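# Plulliden Workshop Fund: Progress Report, April 2018
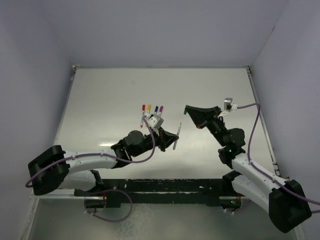 *Photo: Skesham workshop*

Work on the shared bench continued through the reporting period. The silver tabletop is in place within its open-fronted enclosure, with a light gray wall at the back and walls at the sides, and the slotted rail is fitted along the right edge. The four markers, red, yellow, blue and purple, are kept upright in a small white holder.

Of the 122 hours budgeted for fitting out, 13 remain. Spending on lighting came to $3,000, as approved. Glare on the tabletop is still noticeable, and Janaína Amaral has requested quotations from Tavares for a diffusing panel. The lower floor panel shows smudges and will be added to the cleaning schedule.

The bench can be booked by groups of up to 20 people. Raíssa Bezerra is preparing the booking rules and will submit them with the next statement of expenses. The remaining hours will be used for cable tidying and labeling. Completion is planned for October.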